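2019-01-27

Up before six to meet the electrician at the hall. Imre Nyitrai was already in the car park with the van doors open and the first boxes of battens stacked on the kerb. We had agreed to start with the main corridor, as it is the one that gets used after dark, and leave the kitchen end for the second visit.

The count stands at 168 fittings for the whole building. Most are the old twin fluorescent tubes, with a few round bulkheads outside the toilets that have yellowed so badly they give hardly any light. I had written 166 on the order and had to ring Boros to add two more. The girl on the phone said they would come with the rest of the delivery and there was no extra carriage to pay, so no harm done.

Power off at the board at seven. Imre locked it off and put his tag on it. The first tube fitting came down easily. The second had been painted to the ceiling at some point and took a fair bit of plaster with it. I have put it on the list for filling. By ten we had the corridor stripped and I had a neck like a plank from holding the covers up.

The new battens are from Grenar. They are lighter than I expected and the end caps come off with a coin. Imre likes them because the terminal block is in the middle and there is room to get your fingers in. I asked him about the colour. We had two samples in the office all last week, one warm and one cool, and everyone had a different view. I went for the cooler one in the corridor and store, and the warmer one for the meeting room. I still think that is right, though the corridor does look a bit like a chemist's now.

Tâm Phan came by at eleven with the paperwork for the grant. The figure they want to see on the form is the total cost including fitting, and it comes to 3073 pounds with the sensors left in. Without the sensors it is less, but the saving on paper drops too and we might not score high enough. We went through the hours of use room by room at the table in the office. The store cupboard light is on all day at present as the switch is behind the shelving. A sensor there makes sense to me. In the meeting room I am not so sure, as people sit still for an hour at a time and would end up waving their arms about. Tâm has put it down as a plain switch.

Lunch was soup from a flask. Cold in there with the heating off at the board as well, which I had not thought about when I said yes to a January start.

The afternoon went slower. One of the Indis emergency units would not hold on test. Imre swapped the battery pack and it was the same again, so it will have to go back. He has left the old unit in place over the fire door for now, and that one passed. The Vondum sensors went up without any bother, apart from the one by the front door, which sees every car that turns in and brings the lights on. There is a little shutter you can fit over part of the lens. I will look for it in the box tomorrow.

Power back on at ten past four. I walked the corridor end to end and wrote down anything I did not like: one cover not clicked home, a gap in the trunking near the noticeboard, plaster dust on everything. The old tubes are in the long cardboard boxes by the back door and must not go in the skip. Collection for those is not until March, so they will need to be moved somewhere they won't get kicked.

Swept up, locked up, home by half past five. Must ring Boros in the morning about the return, and ask Imre for the test sheet before Tâm sends the form off.
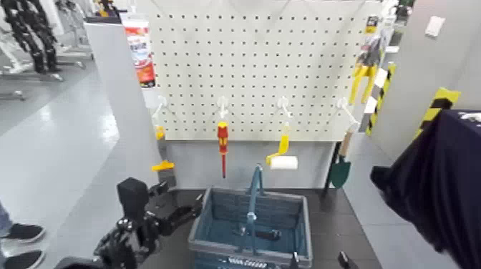
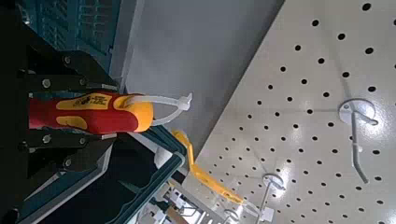

Red and yellow screwdriver in both

Buildings and Lighting Team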